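Hivilico Toy Library Network - Member Forum
Collections and Cataloguing > Pretend play > Kitchen and food sets
Topic: Setting out the kitchen set for borrowers - sorted or mixed?

Theophilus_Amegashie
Branch coordinator
Posted 4 April 2020

Members are asked for their views before the handling guide is revised. The present guide, last amended in February, states that kitchen and food sets are to be set out in sorted groups for inspection: food in one place, dishes in another, appliances at the end. Several branches no longer follow this, and set out the pieces as a child might use them, with food already in a bowl or on a plate.

The network catalogue holds 3,361 items, and pretend food is the category most often returned with a piece missing. I would like the guide to describe one practice for all branches. Please state which method your branch uses and any difficulty you have had with it.

K_Hong
Cataloguer, Stirnia branch
Reply to Theophilus_Amegashie

The Stirnia branch sorts, and intends to continue. Our inspection sheet lists food first, then dishes, then appliances, and staff work down the sheet from top to bottom. A strawberry inside a bowl is easily overlooked when the person checking is looking for bowls. We had 43 incomplete returns last year under the mixed method and changed back for that reason.

I would also ask that the guide settle the matter of condiment bottles. Our branch enters them under food. I understand that Ganent enters them under containers, and transfers between the two branches never match on paper.

oratile.dlamini
Ganent branch
Reply to K_Hong

That is correct, we enter bottles under containers and have done so from the beginning. A bottle is a container. I do not object to changing if the guide requires it, but I would want written notice so that our labels can be reprinted.

On the main question, Ganent sets out mixed. Families choose more quickly when they can see what the set is for. A row of dishes beside a row of fruit tells a parent very little. I would question whether the 43 returns can be put down to the layout. Was the inspection sheet the same in both periods?

K_Hong
Cataloguer, Stirnia branch
Reply to oratile.dlamini

The sheet was revised during the year. I accept that the comparison is imperfect. My preference stands.

H. Nam
Member services
Reply to Theophilus_Amegashie

May I raise table size. We were sent the folding tables, and with a toaster oven and a full-size plate on one of them there is very little room for sorted groups. Small pieces roll under the rim of the plate and are found at closing time. If the sorted method is adopted, branches with small tables will need trays. The Hsueh trays in the supplies cupboard would serve, but there are only 3 of them and the colouring sets use two.

I also support a plain, pale tabletop wherever one is available. Our patterned cloth is cheerful, but it hides small fruit remarkably well.

Bendik_Hovland
Displays and loans
Reply to H. Nam

I agree regarding the tabletop. We use white and would not go back. Red and orange pieces are found at a glance, although our pale green ones are less obliging and should be placed with a clear space around them.

Our practice is mixed, with conditions. No bowl may hold more than one piece of food. Larger items such as the plate and the colander go down first and the small food last. A bottle may lie on the plate with its label facing up, so that it can be read against the sheet. At least one piece of fruit is left directly on the table, as some younger children will not take food out of a dish that appears to be in use.

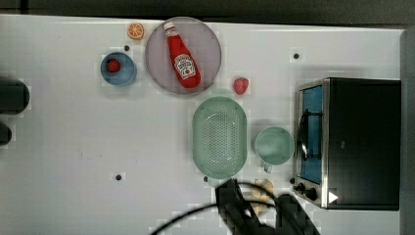
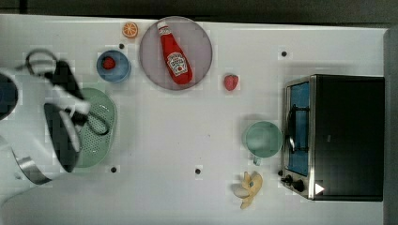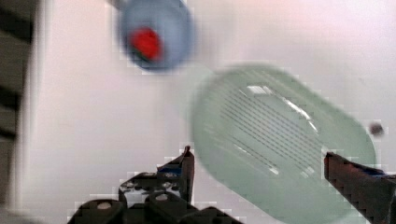

The condition we find hardest to keep is the clear space. Staff tend to close the gaps during the day, and by afternoon the pieces have drifted towards the middle. A short note on the inspection sheet has helped a little. I would also ask that the toaster oven be checked inside at every return, whichever method is chosen. Food left in the oven is our most common cause of a set being marked incomplete in error.

With respect to bottles, I side with Stirnia. Children treat ketchup as food and so do their parents when they telephone to ask about it.

oratile.dlamini
Ganent branch
Reply to Bendik_Hovland

The limit of one piece to a bowl is sensible and Ganent could adopt it at once. I remain unconvinced about ketchup. We have 700 labels printed, and I would prefer to use them up before any change takes effect.

K_Hong
Cataloguer, Stirnia branch
Reply to Bendik_Hovland

I could support a mixed layout under those conditions, provided that the oven check is written into the guide as a requirement. As a suggestion it will be skipped. I would add that pieces should be returned to sorted bags at closing. Our storage shelves are arranged that way, and I do not propose to rearrange them.

Theophilus_Amegashie
Branch coordinator

Thank you all. I will draft the section on the basis of Mr Hovland's conditions, with the oven check as a requirement and sorted bags for storage. Ganent may use its present labels until they run out. H. Nam, please send me the measurements of the folding tables, and I will ask about more trays.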